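What is a labyrinth?

A labyrinth is a pattern with one long path that winds its way to the middle. People have drawn labyrinths on walls, coins, floors and grass. They were already old 2,000 years ago.

Is it the same as a maze?

No, though many people mix the two words up. A maze has lots of paths. Some of them are dead ends, so you can get lost. A labyrinth has only one path. If you keep walking, you will reach the middle, and then you walk the same way back.

What do they look like?

The oldest kind is called the classical labyrinth. Its path goes round the middle seven times. It is fairly easy to draw, and you can find the same shape in places that are a very long way apart.

Later, in the Middle Ages, people in Europe made bigger ones for church floors. The famous one in Chartres, in France, has 11 rings. The path swings close to the middle quite early on, then turns and takes you out to the edge again.

What do they mean?

Different people give different answers. In an old Greek story, a labyrinth was built to hold the Minotaur, a creature that was half man and half bull. Some fishermen in northern Europe are said to have walked stone labyrinths before going to sea, hoping for good winds. Many people today walk one slowly as a way to pray, think or calm down.

Nobody wrote down what the very first ones were for, so we have to guess.

A labyrinth in the grass

At Trendthorpe there is a labyrinth cut into the turf behind the library. Letay Yilma drew the plan and Lejla Kadrić marked it out with string and pegs. The walk to the middle is 781 steps for a grown-up. It is shut in October so the grass can grow back.
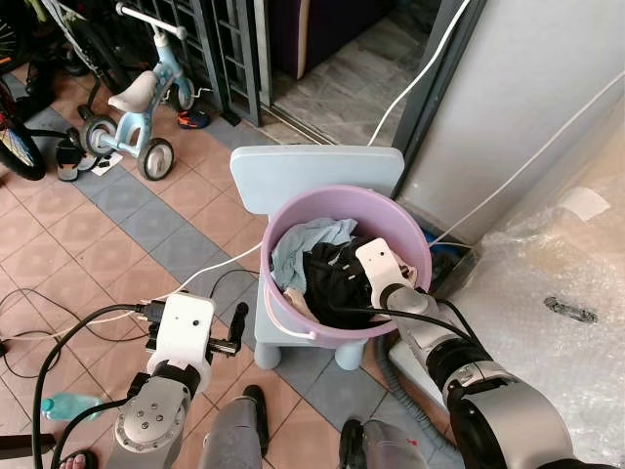

Laundry in a lavender bucket, on a small blue chair.

Make your own

You will need a tray of damp sand, a stick and a bag of small pebbles. A bag of 200 is plenty.

Draw a plus sign in the middle of the sand. Put a dot in each of the four corners around it, so that the dots make a square. Join the top of the plus to the top right dot with a curved line, like the handle of an umbrella. Then join the next free end on the left to the next free end on the right, going over the top of the first curve. Keep going — each new curve is bigger than the last — until every end has been joined.

Press pebbles along the lines to make the walls. The gaps between them are the path. Follow it with one finger, starting from the opening at the bottom.

Words to know

Circuit: one trip of the path around the middle.
Turf: short grass and the soil it grows in.
Minotaur: the creature in the Greek story.

Page last checked Aug 30, 2021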